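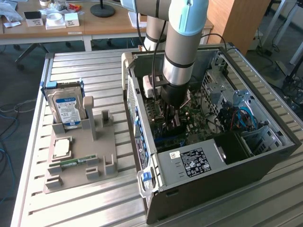
My project is about the waiting time at Funotura, a middle-sized theme park, and about the signs which tell the guests how long they will stand in a queue. I wanted to know if these signs are correct, and if guests change their plans when they read them. A guest sees only the outside of a ride, as most of us see only the closed case of a computer. With the side panel off, there is a green board, a metal drive cage and blue and red cables looping through it, and all of this has to work before anything appears on the screen. With a waiting time sign it is similar, and a large part of my work went into learning where the number on it comes from.

## Rides in the study

I chose three rides of different type:

- **Flevus**, a roller coaster, the most popular ride in the park
- **Trummer**, a water ride with round boats
- **Tritach**, an indoor ride through a dark building, mostly visited by families

I made my visits in April, on 14 opening days. The park gave me permission to stand beside the queue entrances, and the operators were told that I was coming. I did not enter the control rooms.

## Method

At the entrance of the queue I gave a paper card to one guest in each chosen group. On the card I had written the time and the number shown on the sign. The guest returned the card at the boarding platform, where my fellow student Ngozi Ajayi wrote down the second time. From the two times I calculated the real waiting time. In total we received 404 cards which could be used. Cards that were lost, wet or not readable were left out, and most of these came from Trummer.

I also asked guests one short question while they were in the queue: "Did the sign change what you planned to do?" They could answer yes, no, or that they had not seen it.

## How the sign gets its number

Before the project I believed that the number was measured by sensors. At Funotura this is true only for Flevus, where a counter at the gate sends its data to the office. At the other two rides an operator looks at the end of the queue, compares it with painted marks on the fence and enters a number by hand. On Trummer the marks are old, and they were made for the time when the ride was using more boats. Nobody has painted them again.

## Results

The Flevus sign was the most exact. The usual difference between the sign and the real time was five minutes, and almost always the guests waited less than the sign said. One operator told me that this is done with intention - people are happier when they reach the platform early.

For Tritach the sign was good in the morning and became worse after lunch. The operators change their position at this hour, and the new person often leaves the old number for a while.

Trummer had the weakest result. On seven of the visit days the guests waited longer than the sign promised for most of the afternoon, and some left the queue before boarding. I could not give cards to those who left, so my numbers for Trummer are probably too friendly.

The answers to my question surprised me. Many guests had read the sign at Flevus but joined the queue in any case, as they had come to the park for this ride. At Tritach the parents with small children decided much more by the sign.

## Weak points of the work

The weather was dry on nearly all visits, so I cannot say much about rainy days. I also had no school holidays in my period. The guests who accepted a card were perhaps more patient than the others.

## Suggestions to the park

1. Paint new marks on the fence at Trummer.
2. Ask the operators at Tritach to check the sign at every change of position.
3. Keep the Flevus system as it is.

The report was handed in on 2020-09-18. The tables with all cards are in the appendix, sorted by ride and then by hour.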